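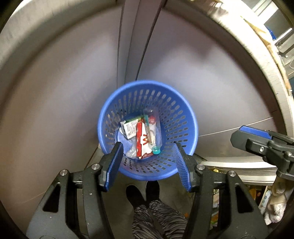

# Cleaning and Waste Assistant (part-time), Kalbridge

Kalbridge is a shared office and studio building in Dudton. We are looking for a cleaning and waste assistant to join a small team looking after the bins, kitchens and common rooms. The post is for 24 hours a week, worked in the early evening, and is permanent after a trial period.

The building has 35 rooms let to small firms and two floors of shared space. Most of the rubbish comes from lunches and snacks eaten at desks, so a typical waste basket holds wrappers, small cartons, plastic film and a drinks bottle with the cap still on. Much of it could be recycled and at present a good deal of it isn't. We want someone who will empty the baskets properly and sort what is in them.

## What the work involves

- Emptying the waste baskets in every let room and in the shared areas each evening, Monday to Friday
- Taking out bottles, clean card and cans by hand and putting them in the right sack
- Wiping out baskets that have had food or drink in them. Slotted baskets let liquid through, so the floor underneath needs checking as well
- Moving full sacks to the bin store and keeping the store swept
- Putting the wheeled bins out on collection evenings and bringing them back in
- Cleaning the two kitchens: worktops, sinks, taps, the outsides of cupboards and the insides of microwaves
- Sweeping and mopping the stairs and corridors
- Topping up paper towels, soap and sacks
- Writing in the log book anything broken, blocked or missing

You will not be asked to clean windows from the outside or to deal with paint, solvents or other workshop waste. The tenants who produce that kind of waste have their own arrangements with Laizer, who also supply our cleaning materials.

## How we sort

New starters are shown all this in the first week, but it may help you decide whether the job is for you.

Drinks bottles are emptied in the sink, squashed and recycled with the cap screwed back on. Small cartons and boxes go with card if they are dry and flat. Crisp packets, chocolate wrappers and the like go in general waste, and so does thin clear film. Wooden sticks and stirrers go in the food caddy if they are plain and in general waste if they are coated or printed. Anything you are unsure of goes in general waste – please don't guess, as one wrong sack can mean a whole bin is refused.

Papers on a desk or on the floor beside a basket are left where they are. Only what is in the basket is thrown away.

## What we are looking for

You should:

- be able to work on your own for most of a shift
- be comfortable bending, lifting light sacks and using stairs (the goods lift does not reach the top floor)
- be able to read labels and leave a short written note in English
- be reliable about times, as we lock up after you
- be over 18

Previous cleaning work is useful but not needed. Nor do you need to know anything about recycling before you start. We have had good people come to us from shops, kitchens and care work, and some who had been out of work for a while.

Gloves, aprons and a litter picker are provided. Please wear your own closed, flat shoes with a decent grip. There is no uniform, so ordinary clothes are fine as long as you don't mind them getting marked.

## Hours and pay

Shifts run from 4.30 pm to 9.18 pm, five evenings a week, with a paid break of 15 minutes. We know the finishing time looks odd – it is simply the weekly hours divided by five. If you would prefer four longer evenings, say so in your application and we will see whether it can be fitted in.

The hourly rate is given in the application pack and is the same for everyone on the team. You are paid monthly. Holiday is worked out in line with your hours, and you choose your own dates apart from the week of the deep clean. The trial period is three months, with a short meeting at the end of each one.

Free parking is available in the yard after 4 pm and there is a covered rack for bicycles. The Grikitz bus stops 800 metres from the gate. The last bus back into the centre leaves well after the end of the shift.

## How to apply

Ask for an application pack at the front desk or by post. You can fill in the form or write us a letter, whichever you find easier. Tell us:

1. what work you have done, paid or unpaid
2. which evenings you can and can't do
3. when you could start
4. the name of one person we can ask for a reference

A page is plenty. Please don't send certificates at this stage.

Applications should reach Hildegard Sperling, Building Manager, by noon on Thursday, May 21, 2026. Interviews will be held at Kalbridge before the end of the month and take half an hour, including a walk round the building and the bin store. We will reply to everyone who applies.

If you need the form in large print, or would like to talk the job through before applying, ring the front desk on a weekday morning and ask for Hildegard.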